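Cell check after grip fault, bottle packing bench
Filled in by: Nima Rahimi
Second check: Graciela Sosa
Month: November
Status: OPEN, three items outstanding, see end

What happened, short version. Arm on the Pluvik bench stopped mid-lift with a bottle in the fingers, controller threw a force limit fault, then on restart the gripper opened by itself. Bottle dropped from height, lid held, bit of water on the table. No injuries. Arash had his hand in reach when it let go. So it gets the full list and not just the quick one.

1. Emergency stop, pendant
OK. Pressed twice, arm held both times. Button sticky on release, cleaned.

2. Emergency stop, bench
OK. Sign next to it peeling again.

3. Restart behaviour after fault
FAIL. Gripper goes to open as part of the start-up routine wether or not it's holding anything. Reproduced 5 times out of 5. Old line left in from the Florden job I think. Needs to hold position and ask.

4. Grip force setting
FAIL. Set to 30, sheet says lower for thin plastic. No initials against the change. Put back, locked with the password.

5. Finger pads
OK but worn on the inside edge. Spares on order from Zarei.

6. Cable along the arm
COMMENT. Loop is slack, could snag on the wrist at full turn. Doesn't at the moment with this programme. Re-tie before anyone changes the path.

7. Speed limit with people near
OK at the reduced setting. Not OK that the switch can be knocked to full with an elbow. Guard wanted.

8. Cycle counter
Reads 2000, service was due at 2000. So due now. Book it.

9. Table surface
Wiped, dried. Few marks left, won't shift, harmless.

10. Hands in reach
FAIL. Worst one on the list for me. People get used to the arm being slow and rest a hand by the base while it's working. Base looks safe, isn't, the first joint swings over it. Rule is behind the line until the arm is parked and the light says so. Applies to everyone incl. me.

11. Picking from tray to box
Run slow, pendant in hand. Tray to box, one bottle at a time, fingers on the upper and middle part of the bottle. No fault in this run. Doesn't prove much, the original one took most of a morning to turn up.

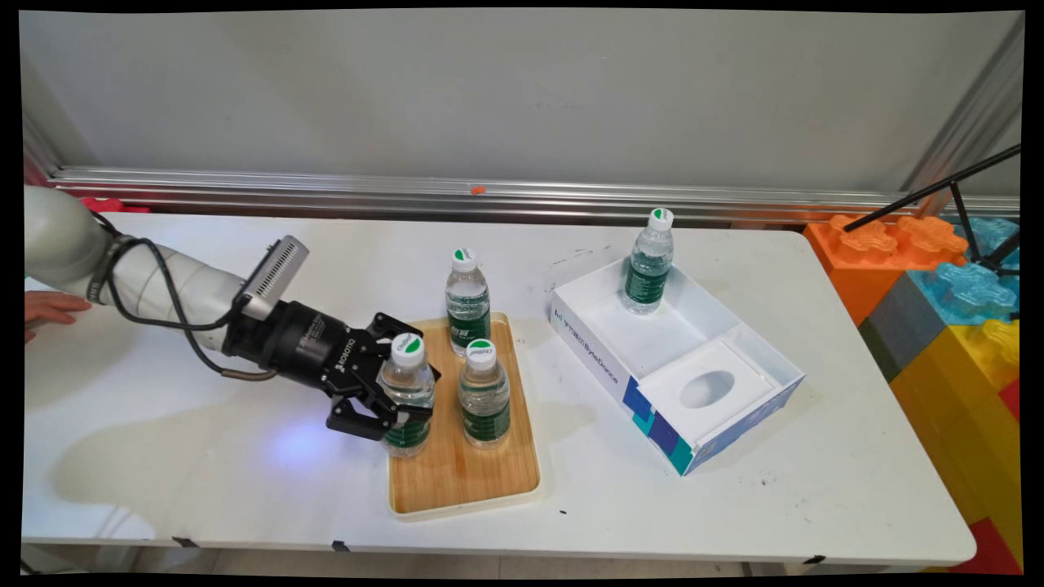
Skarphéðinn Nørgaard commented that item 3 should be written up as a near miss on its own and not tucked into a checklist, and he wants the restart blocked in software until it's fixed, a note taped to the pendant won't do. He also asked why the force change in item 4 wasn't picked up at handover. Fair. Don't have an answer, handover sheet only asks "any problems" and people write no.

Have split item 3 out, near miss form is in the Pestel folder. Restart now needs the supervisor code. Afshin has the code, so do I.

12. Fault log saved
OK. Saved before power-off this time. Last time it got wiped, please save it FIRST.

13. Power isolation and lock-off
OK. Padlock was on the wrong hook, took ages to find it.

14. Floor and walkway
OK. Extension lead moved.

15. Signs and contact numbers
COMMENT. Top number is an old one, rings out. Graciela is printing a new sheet.

Outstanding
Start-up routine, gripper must hold on restart. Afshin Arabzadeh.
Guard for the speed switch. Me.
Toolbox talk on hands near the base, whole team, before the next full speed run. Arash Kazemi has said he'll do it as it was his hand.

No full speed running untill all three are signed. Reduced speed OK with two people present, one on the pendant.

Graciela, item 5, you've ticked it and also written "check", which is it?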